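The Trouble with Being Told What You're Like

30th October

By Brynhildur Eskildsen

My results arrived by email at breakfast, and by the second cup of tea I had learned that I am a Harbour. Harbours are steady, warm and slow to anger. They make others feel safe. I read this aloud to my husband, who was looking for his keys at the time and asked whether Harbours were also known for putting other people's keys in the fruit bowl.

The test is called Viltik, and my employer had bought it for the whole office. There are 32 questions. You are asked whether you prefer a quiet evening or a lively one, as if the answer didn't depend on who was coming. You are asked whether you finish what you start. I started that question three times. At the end you are sorted into one of five types, each with its own colour and a little paragraph of compliments, and you are invited to share it with your team.

I should admit that I enjoyed my paragraph enormously. I have seldom felt so understood by something that had never met me. Then my colleague in the next chair read me hers, and she was a Beacon, and nearly every word of it would have done for me as well. We swapped. I was a very convincing Beacon for the rest of the morning.

Psychologists have known about this for a long time. Give people a description vague enough and kind enough and most of them will tell you it fits. What bothers me is what happens next, when the description stops being a bit of fun and starts going to meetings. Within a fortnight of the Viltik results I heard a grown man explain that he hadn't answered an email on account of being a Meadow. Somebody else was left out of a project because it already had two Beacons. Nobody had measured anything beyond what we thought of ourselves at ten past nine, with a deadline of noon.

I put some of this to Ásdís Briem, an old friend who trained as a clinical psychologist and now teaches evening classes in Gristcombe. She was more patient with the whole business than I am. Traits are real enough, she told me. Some people worry more than others, and go on doing so for most of their lives, and a decent questionnaire will pick that up. But a trait is a matter of degree, like height. You wouldn't sort an office into Talls and Shorts, and then refuse to let a Short near the top shelf.

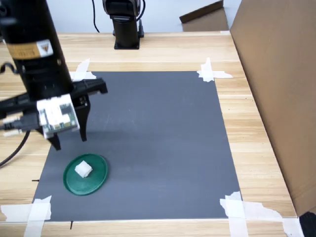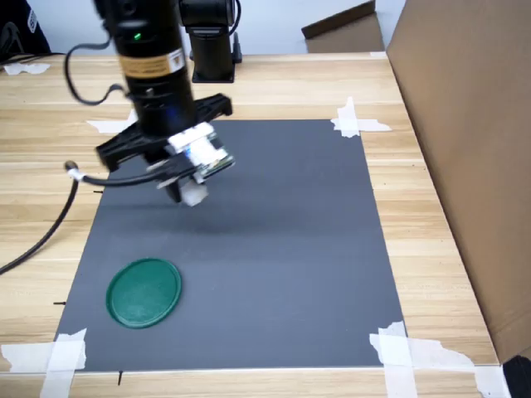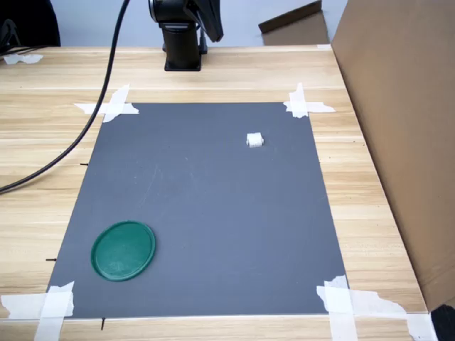 Her other point was that most of us sit somewhere near the middle of nearly everything, and the middle makes for a poor paragraph. "You are fairly sociable, depending" is accurate and will never be printed on a mug. So the tests nudge you over a line. Answer one question differently and you're a different colour, with a different set of strengths and, I suppose, a different mug.

I took Viltik again in secret, after a bad night and a row with the boiler. I came out as a Flint. Flints are decisive and don't suffer fools. I thought that was quite fair too.

There is a version of this I could live with. If a questionnaire gets two people in an office talking about how they like to be told bad news, it has earned its fee. My quarrel is with the certificate. Mine is pinned above the printer with everyone else's, and there it will stay until December, when the licence comes up for renewal. I have been asked to write a few lines on how being a Harbour has changed the way I work. I've told them I'll get round to it, slowly and without anger.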